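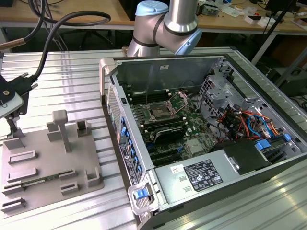 Tower on the bench, side panel off, CPU socket open.

Can an arm do memory swaps on old desktops yet?

We refurbish office towers at Plastholm, 243 in the current lot. Opening the case stays manual. I only want the modules seated. Has anyone run this unattended?

Iraklis Economou
Partly. Picking a module from a slotted holder is easy if the holder is fixed. Insertion is the hard part: you need force sensing and a compliant wrist, and the cables have to be tied back first. Ours stalls on 2 boards in 30, so a person stays nearby. Drive cables we still do by hand.

Hülya Dağdelen
No. Budget 3000 for fixtures alone, then every new case model means teaching it again. Hire a student.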